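Glass-Door Drink Cooler Checklist, With Comments
Sikatura Snack Counter, opening and weekly checks
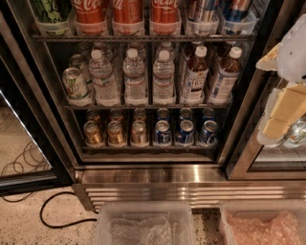
Do I have to empty the cooler every time I go through the checklist?

Most days you leave everything where it is and only handle what looks wrong. A full empty-out belongs to the weekly check, when the holders come off the shelves and the floor panel gets washed.

The checklist has two parts. The opening check is short and happens before the counter opens. The weekly check is done on Sunday, before the delivery goes in. Comments from past checks are printed under the items, because they were too good to leave in a binder! If you have something to add, write it on the sheet and it will end up in the next version.

PART ONE: OPENING CHECK

1. Temperature
Read the thermometer inside the cabinet before you open the door for anything else. Write the number down even if it looks the same as yesterday. If it is above the line marked on the card, check again in 14 minutes with the door kept shut, and if it is still high, call Hulen for service.
Comment: Reading it first makes a huge difference. I used to stock, wipe, rearrange and then read it, and of course it was high every single time.
Comment: The thermometer likes to hide behind the tall bottles. Please put it back at the front when you finish.

2. Door and seal
Open the door halfway and let go. It should swing shut by itself and stay shut. Run a finger down the whole length of the seal and feel for splits, crumbs or sticky spots.
Comment: Sticky spots are nearly always soda. Warm water and a soft cloth, then dry it well.
Comment: Try the paper trick! Close the door on a strip of receipt paper and pull. If it slides out with no drag at all, the seal isn't gripping there. Try the corner nearest the floor too, it's the one that goes first.

3. Glass
Clean inside and out, no cracks, no chips at the corners. Fog on the outside on a humid morning is fine. Fog on the inside that doesn't clear goes on the sheet.
Comment: Spray the cloth and not the glass. Cleaner that drips down the inside lands on the tops of the cans, and people drink from those.

4. Light
On, steady, no flicker or buzz. If it's out, write it down and leave the cover alone. Bulb changes are done with the power off.

5. Cans and bottles standing straight
Look along each shelf from the side. Anything leaning gets picked up, looked over and set back down flat in its holder. A can that leans forward can roll out when the door is pulled, and a full can on a bare foot is no fun (sandals are allowed at the counter in summer, so this is a real one).
Comment: 7 Up at the left end of the middle shelf, tipped toward the front. Check that end of the shelf every time, it's an easy one to miss when you're looking at the bottles.
Comment: Push down gently after you set a can in. If it rocks, it isn't seated.
Comment: I love how tidy it looks when every can is sitting right. Customers find what they want faster and the door is open for less time.

6. Dents, bulges and leaks
Take out any can with a sharp dent on the rim or the seam, any can with a swollen top, and anything sticky to the touch. Put it in the return bin, never back on the shelf.
Comment: A small smooth dent in the side is OK. If your fingernail catches on it, out it goes.
Comment: Swollen tops often mean the can got too cold. Go back to item 1 and look at the number again.

7. Caps
Every bottle cap tight, with the ring below it unbroken. Water and tea both.
Comment: Give each cap the lightest touch, just enough to know. You don't want to be the one who breaks the seal!

8. Floor in front of the cooler
Dry, no mat edge curling up, no boxes waiting to be unpacked. Put the wet floor sign out if you mop, and take it back in when the floor is dry.
Comment: The sign stayed out so long one week that people started walking around it out of habit. Bring it in.

PART TWO: WEEKLY CHECK

9. Power off and unplug
Before anything comes out. Look at the plug and the whole cord. No scorch marks, no cuts, no spot where the cabinet is standing on it. The cooler plugs straight into the wall. No power strips and no extension cords, even for an hour.
Comment: Found the cord pinched under a back foot after we moved the cabinet for painting. It looked fine until it was pulled out and you could see the flat spot. Ocampo Electric replaced it the next day, and it was a very quick job.

10. Wire shelves
Lift out one at a time, starting from the top. Look for rust, broken welds and bent wires. Check that the clips are all in the same slot height on both sides, then press down on the empty shelf with both hands. It shouldn't tip or click.
Comment: Please, please use two hands. The shelves come out easily and go back in with a bit of wiggling, and that's when knuckles get scraped.
Comment: A clip one slot too low on one side is enough to make bottles creep sideways all week. I chased this for ages before I thought to look at the clips!

11. Plastic holders
Wash in warm soapy water, rinse, dry completely. Throw away any with cracks or a broken edge. A cracked holder can cut a finger and it won't keep a can upright.
Comment: The white ones show dirt right away. I think they're great for this reason, you can't fool yourself about whether they're clean.
Comment: Hold each one up to the light. The plastic lets enough through that a hairline crack shows as a bright line.
Comment: Spares are in the Feltix box under the register. If you take the last pair, write it on the order list.

12. Floor panel inside the cabinet
Wipe the stainless steel with a damp cloth, following the grain. Get into the corners. No steel wool and no bleach. If there is standing water, find out where it came from before you dry it up.
Comment: An old toothbrush for the corners. So satisfying.
Comment: Standing water was a blocked drain for us in April. Warm water through the drain hole cleared it.

13. Air vents
Nothing pushed up against the vents inside, and clear space behind the cabinet outside. Vacuum the dust off the grille with the brush attachment.
Comment: This is the item people skip, and it's the one the cooler cares about the most. It ran noticeably quieter afterward.

14. Dates and rotation
As the drinks go back in, read the dates. Older stock to the front, newer stock to the back. Keep the back row the same drink as the front row, so that the next one forward is what people expect.
Comment: Gold cans behind gold cans and blue behind blue on the bottom shelf is how I like to see it. You can tell what's running low without moving anything.
Comment: The middle shelf takes more care, with water, tea and cans all sharing it. Check the back row there with a flashlight.

15. Weight
Heavier cases of drinks are lifted from the knees, one case at a time, and set on the cart. Don't balance an open case on the edge of a shelf while you fill. Cans can go two deep, but never stack one on top of another.
Comment: Kneeling pad for the bottom shelf! It's hanging by the mop. Your knees will thank you, mine did.

16. Power back on
Plug in, listen for the fan, shut the door and leave it shut until the temperature is back under the line. It can take up to 2 hours with warm stock inside, so plan the weekly check for a quiet time. Hang the "cooling down" tag on the handle.
Comment: If you put the already cold drinks back first and save the delivery for later, it gets there much sooner.

WHEN SOMETHING FAILS A CHECK

Write the item number, what you saw and what you did. Short is fine. "5, can leaning, reset" is a perfectly good entry. For anything electrical (cord, plug, light, a smell of burning, a tingle when you touch the frame), unplug the cooler if you can reach the plug safely, tape the door and call Hulen. Don't plug it back in to see if it does it again.

If the cooler has been off and you don't know for how long, sealed soda and water can stay. Anything with milk in it goes out.

GENERAL COMMENTS

The new order of items works so well. Going from the thermometer to the door to the shelves means I'm not walking back and forth with a wet cloth.

Could we have the sheet in bigger print? I do the opening check before I've found my glasses.

Last year's repair bill for this cooler was $2,645, and a good part of it went on a compressor that had been breathing dust. Item 13, everyone!

Completed sheets go in the blue folder, newest on top. Blank ones are in the drawer below it.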